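5.3 Loss of grip during handover of long-stemmed objects

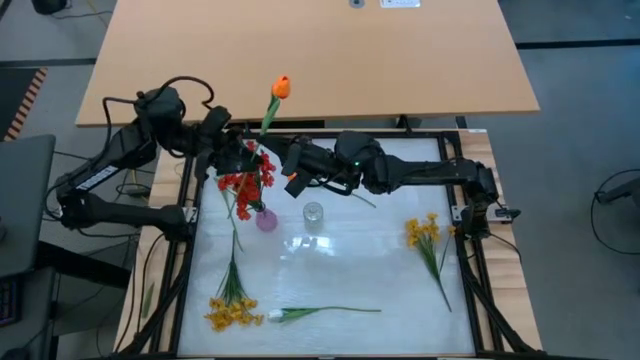 Figure 7. The two-arm workstation during the flower arrangement task. An orange tulip is raised between the grippers; the clear ribbed vase is empty.

Of the faults recorded in the Fulholm trials, the one that cost most time was the loss of a stem during handover between the arms. The task asks the system to pick up a single artificial flower, pass it from one gripper to the other if the first grasp is badly placed, and lower the stem into a vase. Figure 7 shows the layout used throughout this section. The two arms face each other across a glossy white surface, and their tips come close together over its upper part. Flowers lie on the surface in different directions, so that a stem may point towards either arm or across both. In the layout shown, the two yellow bunches lie in opposite directions, and a white tulip lies along the lower middle.

We ran 75 trials with this layout under the Udum controller. The settings were those given in Section 4, apart from the time limit, which was raised so that a failed grasp could be followed to its end. A trial was stopped by hand if either arm pressed on a vase or if the two grippers touched with the motors loaded.

5.3.1 What went wrong

The fault takes the following form. The first arm closes on the stem and lifts. The second arm approaches, closes on the same stem a short distance away, and reports a firm hold. The first arm then opens. In the faulty case the second gripper has closed on a leaf, or on a leaf and the stem together, and the stem turns under its own weight. The blossom is the heaviest part of the flower and swings downwards. The controller continues to the vase, because the measured finger gap lies within the range accepted for a stem.

Tulips were affected more than the other flowers. Their leaves are broad and rise close to the stem, and the wrist often covers the place where leaf and stem part. The yellow flowers have narrow leaves, which bend out of the way as the fingers close. When a bunch slipped it usually moved along its length and did not turn, so that the stem ends arrived at the vase too high or too low but still pointing in the right direction.

A less common form of the fault began before the handover. When two flowers lay close together, the first arm could lift one and drag the other. The second flower was then partly hidden beneath an arm, and the position held for it in the object list was out of date. On two occasions the controller sent an arm back to the old position, where it closed on nothing, opened and tried again without limit. These trials ended only when the operator pressed the stop. We count them as failures of the object list and not as failures of grip, although the same drag caused both.

5.3.2 Why it was not detected

Three checks should have caught the slip. The first compares finger gap with the expected stem width. As noted, a folded leaf can give the same gap as a bare stem, and the check passes. The second looks for a change in motor current after the first arm lets go. The flowers are light, and the change was smaller than the noise left by the wrist cable as it flexed. The third check uses the overhead view to compare the angle of the stem before and after release. This is the only check that could have worked as built, but it was skipped whenever more than half of the stem was hidden by a gripper. During a handover the grippers are close together by design, and the check was therefore skipped at the moment it was most needed.

The logs made the fault harder to find. A skipped check was written to the log with the same code as a passed check. The error had been present since the October version of the software and was corrected on 14th February, after a line-by-line comparison of the log with the recorded video. Trials run before that date have been scored again from video alone.

5.3.3 Safety of the vases

A swinging stem is of little concern in itself. The greater risk is to whatever stands beneath it. The vases stand close together near the upper part of the surface, and a stem held at the wrong angle can push one vase while being aimed at the other. The controller had no model of this contact. It treated the resistance as the stem meeting the inside of the vase and pressed further, up to the force limit.

We made two changes. The downward force limit was reduced, and a pause of 200 ms was added between the closing of the second gripper and the opening of the first. During the pause the second arm makes a small pull along the stem. If the finger gap alters, the hold is rejected and the first arm keeps its grip. The pull test was taken from the Byun cable routing work, where it was used to find out whether a gripper held a cable or only its sleeve – a close match to the problem of leaf and stem.

The pull test does not deal with the object list. For that we now mark any flower within reach of a lifted stem as uncertain and look again before planning the next grasp. This slows the task, and in crowded layouts it may cause both arms to withdraw several times for a single flower. The Drudia planner avoids some of this by choosing outer flowers first, but we have not tested it with stems that cross.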